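Grid north, true north and the walk to Grenavach

Most walkers who own a compass have been told to correct for magnetic declination. Fewer have been told which of two corrections they need, and the wrong one is a common cause of small, steady errors. I had it wrong myself until January, when Lavanya Varma went through my route cards and put a pencil mark next to every bearing.

There are three norths on a British map. True north is the direction of the pole. Grid north is the direction of the vertical lines printed on the sheet. Magnetic north is where the needle points. The angle between true and magnetic is the declination. The angle between grid and magnetic is the grid magnetic angle, and that is the one to apply to a bearing measured against grid lines. The two differ by the convergence, which varies across the country because the grid is flat and the ground is not.

Convergence is zero along the central meridian of the grid, two degrees west of Greenwich. West of that line, grid north lies to the west of true north, and east of it the reverse. The effect grows with distance from the meridian and with latitude. My mistake was to take the declination from an online calculator, which gave it relative to true north, and apply it to bearings measured from the grid. The calculator was correct. I had used its answer for a different question.

The size of the error matters less than its direction. A random error of a degree or two on each leg tends to cancel over a day. A fixed one does not. On a leg of 300 metres, an error of 2 degrees puts you a little over 10 metres to one side, so you will probably still see the wall or stream junction you were aiming for. Over three kilometres it is just over 100 metres, and in cloud that is enough to miss a bealach and start down the wrong side.

I now work the figures out at home, at the desk, and write one number at the top of the card. Doing the sum on the hill with cold hands is how signs get swapped.

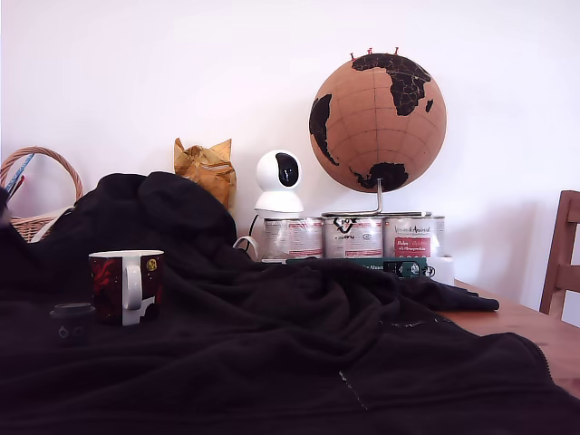
The globe, with Africa at the upper right.

The same problem exists on every flat map, and it helps to think about where it comes from. Meridians meet at the poles. Grid lines on a flat sheet are parallel and meet nowhere. They can agree along one line only, and everywhere else there is an angle between them. A transverse Mercator projection keeps that angle small by covering a narrow strip of the earth. Where a country is too wide for one strip, several are used, and bearings need care near the joins.

The route that started all this was the long one to Grenavach, 74 kilometres with the side trips left out. I had split it into legs and given each a bearing, a distance and a time. Kamala Pinto walked the first half with me on an earlier attempt and kept a log of where we hit each target. Nearly all the misses were on the same side. I blamed the compass, a plain baseplate model, and checked it against a second one. They agreed.

Plotting her log against the card settled it. With the grid magnetic angle applied, most of the sideways misses fell inside what I would expect from pacing and rough ground. One leg is still wrong by more than it should be. It runs close to a deer fence, and I may have taken the bearing too near the wire. I have marked it to be taken again from further off.

Two practical notes. The angle printed in the margin of a paper map is correct for the year given beside it and should be brought up to date with the annual change, also printed there. Phone apps usually have a setting for the north reference, and the default is not the same in all of them. Mine was set to true. I have changed it to grid and written the date of the change, April 2021, inside the lid of the compass tin.

The revised card for the first half is finished. The second half needs the new sheet, which is on order.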